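Participants wanted: reading letters from Ovholm

We are looking for people who like old handwriting and have a little free time each week. The Ovholm letters are a collection of 908 family letters, written mostly between a mother in Ovholm and her children who moved to Zandlow for work. Until now only a small part of them has been read and typed. We would like to finish the work together with readers from outside the archive.

You do not need to be a historian. Most of the letters are in English, and the hand is clear once you are used to it. They speak about rent, weather, coughs, the price of shoes and who has married whom. A few are difficult – the youngest son, in particular, wrote very small and used both sides of thin paper.

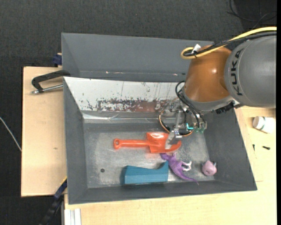 Orange toy shovel under a robot gripper

What we ask from you

Each participant receives scans of 2 letters per week, from February until the end of spring. You type the text as it is written, with the spelling mistakes, and mark the words you cannot read. A typical letter takes about 100 minutes in the beginning, and less later on. Please do not correct the grammar of the writers, even when it hurts.

You need a computer with a good screen and a stable internet connection. A telephone is too small for this work. It is also necessary that you can join our online evening once a month at 18.30, where we look at the hard places together.

What we can offer

Every participant who completes the whole period receives a fee of 200 euros, paid in one part after the last letter. Your name will be printed in the reading edition, if you wish it. There is also a one-day visit to the Cruickshank reading room in Fullthorpe, where the originals are kept. Travel inside the region is paid, but we cannot pay for hotels.

How to apply

Write us a short message, at most one page, and tell us why you would like to read other people's letters. Previous experience is welcome but it is not a condition. Please mention if you read Danish or Swedish, as a few of the later letters change language in the middle.

Applications go to Kaisu Eskola at the Cruickshank reading room, Fullthorpe, by post or through the contact form. Everybody will get an answer, also those we cannot take this time.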